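The Great Kitchen Odds and Ends Sort

I finally did the shelf by the stove. If you've been reading since the Kershaw Street apartment you know the shelf I mean (different apartment, same shelf, it moved to Prisville with us and so did everything on it). It's 46 inches wide and holds stuff that has no real home, so of course it fills up!

My method is the same every time. I spread out a dark cloth, bring things over to it and decide what stays. Dark is the trick for me, because crumbs and drips show up right away and I can't pretend something is clean when it isn't. I started with the fiddly plastic stuff, the caps and tops and pumps that pile up at the back.
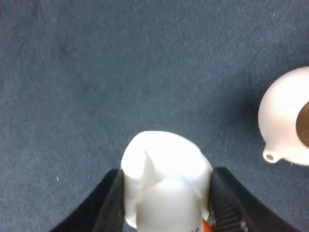 Do you really need to keep spare bottle tops?

Keep a few, and only the ones that fit a bottle you still own. I try each one on before it goes back, and anything that doesn't match goes out the same day. I used to save them all in an old Getamari cookie tin - it got so full the lid wouldn't shut, and I never once found the one I wanted in there.

While I'm at it, pump tops get gross. I run hot water with a drop of dish soap through mine, pump until it comes out clear, then do the same with plain water. The straw part needs a skinny brush. I have an Onulex one that came in a set of 2 and I love it more than a person should love a brush.

After the small stuff I get to the bigger things, which is the part I like because you can see how they look together. I'm a sucker for color in a kitchen. The saucepan is teal, the teapot is cream, and then there's a dark gray pump bottle that goes with everything and shows nothing. Throw in a yellow mango and a purple eggplant and I'm pretty much ready to repaint the whole room.
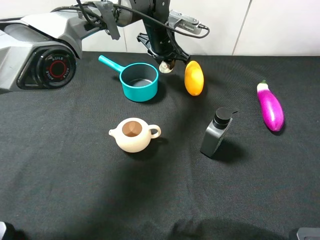 What went back and where

The saucepan stays out. I use it for oatmeal, for reheating soup, for boiling 2 eggs when I can't be bothered with lunch, and if it's in a cabinet I forget I have it. Handle toward the wall so I don't catch it with my sleeve (again).

The teapot moved up to the shelf with the mugs. I always rinse it and leave the lid off for a while before I put it away, otherwise it gets that stale tea smell.

The pump bottle lives next to the sink now. I thought about getting a matching one for hand lotion, but then I'd be squirting lotion on the dishes within a week, I know myself.

Fruit goes in a bowl on the counter until it's ripe. The eggplant I try to cook within a few days - cubed, lots of oil, salt, hot oven until the edges go brown. I'll put the full recipe up in October when I do my sheet pan posts.

The whole thing took me 70 minutes, and that includes stopping for coffee and wiping down the shelf. Next up is the drawer under the microwave, which I opened this morning and closed again. If you have a good way to store lids for pans, leave it in the comments, please, I'm stacking them on their sides against the toaster and they slide every time I make toast.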